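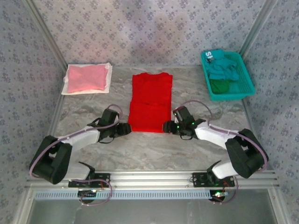
3. Planning and budgeting for a two-arm folding cell

Work out the full cost of a cell before you order the first part of it. The arms are the part most people price first, but the table, rail, walls and spares come out of the same budget and often have longer delivery times. Both arms here are mounted on one aluminium rail along the front, and a folded T-shirt sits between the grippers on a marble-patterned table top. A basket for garments stands in the back corner, so allow for that floor area when you choose a table size.

3.1 Before you ask for a quote

1. List the garments you intend to fold. Note the largest one laid out flat.
2. Measure the bench or floor space. Leave 50 cm clear at the front for access to the rail.
3. Decide whether you will buy the enclosure or build it. The Brumden frame kit comes with posts and rail but no wall panels.
4. Check the sockets. Each arm has its own power supply and they must not share an adaptor.
5. Fill in the planning sheet at the back of this manual and send it to your dealer.

Note: Pestia arms are sold singly. Order two of the same revision. Mixed revisions will run, but they need separate calibration files and the spare fingers are not interchangeable.

3.2 Setting the budget

1. Enter the price of the frame kit. At the July list price this is £1,303, without delivery.
2. Add two arms, two base plates and two grippers.
3. Add one spare gripper and one spare cable set per cell. Cables wear at the shoulder joint before anywhere else.
4. Add the table top. Any flat, hard surface will do – avoid high gloss if you plan to use an overhead camera.
5. Add staff time for assembly and calibration. Allow up to 14 hours for a first cell.

Caution: Do not order base plates from another supplier to save money. The bolt spacing on the rail is 48 mm and near matches will work loose.

3.3 Ordering

Order the frame first. Arms from the Dresgate warehouse normally arrive sooner than the frame, and the warranty runs from delivery, whether or not they have been unpacked. Customers supplied through Ñahui should ask for the delivery dates in writing – frame and arms are shipped separately.

Keep all packaging until both arms have passed the checks in section 5.

Contact your dealer | © Pestia. All rights reserved | Back to top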